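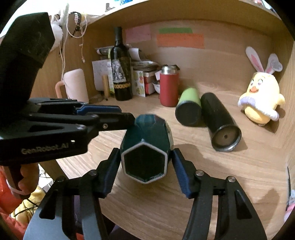

Faut-il avoir déjà travaillé dans une bibliothèque pour postuler ?
Aucune expérience du métier n'est demandée, il faut surtout aimer les livres, les gens qui les ouvrent et même ceux qui les rendent en retard.

La médiathèque de Moura cherche une personne pour rejoindre l'accueil et l'animation à partir du mois d'avril, à temps partiel, avec une possibilité d'évolution l'année suivante. Nous sommes quatre dans l'équipe, installés dans l'ancienne école du bourg, et nous prêtons des livres, des disques, des jeux et, depuis l'hiver dernier, des graines potagères (le rayon le plus emprunté par les plus de soixante ans, à notre grande joie !).

Vos journées seront partagées entre le comptoir, où l'on inscrit, renseigne et bavarde un peu, et les rayonnages, où il y a toujours quelque chose à remettre en place. Vous accueillerez aussi les classes de l'école voisine et préparerez avec Gyula Kozma, responsable du fonds jeunesse, l'heure du conte de 16 h 30, qui déborde volontiers quand l'histoire est bonne. Il vous faudra prendre en main le logiciel de prêt Merkeo, un peu capricieux les premiers jours, et nous vous laisserons tout le temps nécessaire.

Notre fonds compte 2000 ouvrages pour la jeunesse et nous avons 572 lecteurs inscrits, que vous finirez par connaître par leur prénom, ou du moins par leurs goûts. 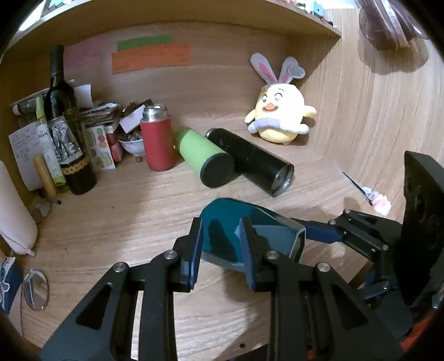 Thermos vert clair et bouteille noire, sur le bureau en bois.

Nous aimerions rencontrer quelqu'un de patient, à l'aise à l'oral, qui ne craigne ni les escaliers ni les cartons. Savoir réparer une reliure serait un joli plus, jouer d'un instrument aussi, mais venez comme vous êtes. Le poste est ouvert aux débutants comme aux personnes en reconversion.

Pour candidater, déposez à l'accueil ou envoyez par la poste un CV et une lettre dans laquelle vous nous parlerez d'un livre que vous avez offert plusieurs fois. Les entretiens se feront sur place, avec une visite des réserves pour qui le souhaite. Toutes les lettres recevront une réponse.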